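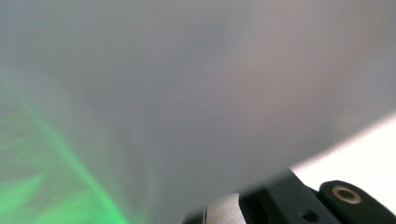 Re: Seed exchange, storage over winter and the lists

From: Beat Thaler
To: Wivham seed exchange list
Subject: Re: Seed exchange, storage over winter and the lists

Dear all, dear Oddur,

Thank you for the long message. I read it two times because I wanted to answer everything and not only the easy part. I put my answers under your text, as you asked us to do on this list.

Oddur Hedegaard wrote:

> We received 259 packets this season and 253 are now on
> the list. The other six have no name on them or a name
> that I cannot read. I propose to throw them out.
>
> My second point is the beans. Last spring many members
> wrote that the Flendden climbing bean came up badly,
> and I want to know if we stored it wrong or if it was
> bad already when it came to us.
>
> Third, can we please agree on one way to write the
> labels before December?

About the six packets. Please do not throw them out yet. I think two of them are mine. In September I sent a brown envelope with lettuce and dill, and I wrote on it with a pencil that was too soft. If there is one with small flat seeds that smell like dill when you rub them, it is from me, and the lettuce was in the same envelope. For the other four I would ask on the list for two weeks. After that I agree, out they go, or somebody can sow them in a corner and see what comes.

About the beans. I grew the Flendden in two places, one row by the south wall and one row in the open bed next to the potatoes. By the wall I had good plants. In the open bed I had almost nothing, and the seed was from the same packet. So in my case I believe it was cold soil and not the seed. I sowed too early, I admit it. We had those warm days and I became impatient.

But this is only my garden. To know it for the whole stock we must make a germination test, and I offer to do it. I would take 60 seeds from the big jar and put them on damp kitchen paper, in a dish with a cover, in my kitchen where it is warm day and night. After ten days I write the result here. If fewer than half come up, we should mark the jar and not send from it any more. I did the same for the Ruso pepper two years ago and it saved us from a lot of angry letters.

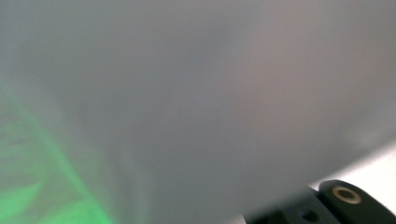
Can I put my seeds in the freezer to keep them longer?
Only if they are very dry first. A seed with too much water inside is damaged when it freezes, and you cannot see this from outside. For most members a closed jar in a cool room is enough for three or four years.

I write this answer here because three new members sent me the same question privately, and maybe others want to know it also. If you do use the freezer, let the jar come back to room temperature before you open it. I learned this the hard way with onion seed. The jar was cold, I opened it at once, and water from the air went on the seeds. By the next morning they were sticking together like wet sugar.

For drying, I leave the seeds on a plate for two weeks, not in the sun and not over the heater. Beans I test with my teeth. If the bean takes a mark, it is still too wet. If it is hard like a small stone, it can go in the jar. Tomatoes are different, of course. There I first let them stand in water for three days with the jelly around them, then wash, then dry on a coffee filter. On kitchen paper they glue themselves and you never get them off again.

Now the labels. I support one way for everybody, but please let it be short. My proposal:

Name of the plant
Name of the variety, or "unknown"
Year of harvest
Your own name and the village

Four lines, written with a ball pen or a permanent marker. No pencil (I speak against myself). Last year some packets had a half page of story, and I enjoy reading them very much, but Oddur has to type it all into the list in the evening and I think this is too much to ask. The stories can come to the mailing list.

The year is for me the most important line. In parsnip the seed is good for one year, perhaps two, and after that you lose your whole spring waiting in front of an empty row. A packet of parsnip without a year is worth very little. Tomato without a year I would still take with pleasure. 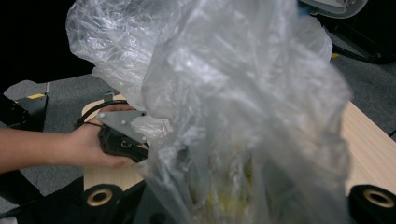
The same goes for leek and for onion, where I do not trust anything older than two winters. For squash I want one more thing on the label, and this is if the flower was closed by hand or not. Squash crosses very easily with the neighbor's squash. I received a packet of Hrynyshyn winter squash that gave me four plants with four different fruits, one of them so bitter that I spat it out directly. A bitter squash you must not eat, it can make you really sick. So please, if you did not pollinate by hand, write "open" on the packet, and the person who gets it can decide. There is no shame in it.

One thing that was not in Oddur's message. Who takes the surplus? We have far too much arugula and marigold, like every year. I could bring a box to the school in Wivham, they asked me in summer if we have something easy for the children to sow. Marigold is perfect for this. If I hear nothing against it from you, I will pick up the box when I come for the beans.

Oddur, is it good for you if I come after five in the afternoon? Earlier I am at work. I bring back your sieve also, the fine one. I had it since the carrot harvest and I am sorry for that.

With friendly greetings,
Beat Thaler

P.S. Does anybody have runner beans with white flowers? I lost mine to the mice, and I can give garlic for it.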